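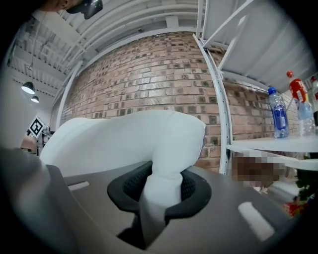
Reference > Customs > Death and mourning > Self-written obituary

A self-written obituary is a death notice composed by its subject, usually in the first person, and published by relatives after the death. Supporters call it the most truthful kind of obituary. The claim is hard to test, and the evidence offered for it is thin.

The form is often described as new, though people have left instructions and drafts for their own notices for a long time. What has changed is the selling. Firms such as Hudard and Zotmont offer writing kits with prompts about childhood, work and regrets. Hudard's booklet says that families "treasure every word," but gives no source.

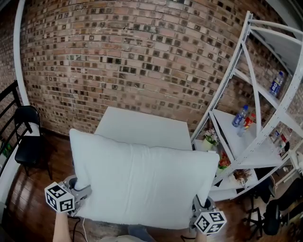
The only study usually cited is by Joana Esteves, who compared 354 published notices with the drafts behind them. Relatives had changed all but 17. Most cuts concerned former spouses, debts and jokes. Dinesh Sachdeva has pointed out that the drafts were supplied by the families themselves, so any that were thrown away could not be included.

Accuracy is a separate problem. Newspapers commonly confirm that a death took place and leave the life story alone. Siriporn Thammasiri found two notices in the Okell collection claiming the same swimming record, and no record book listing either person.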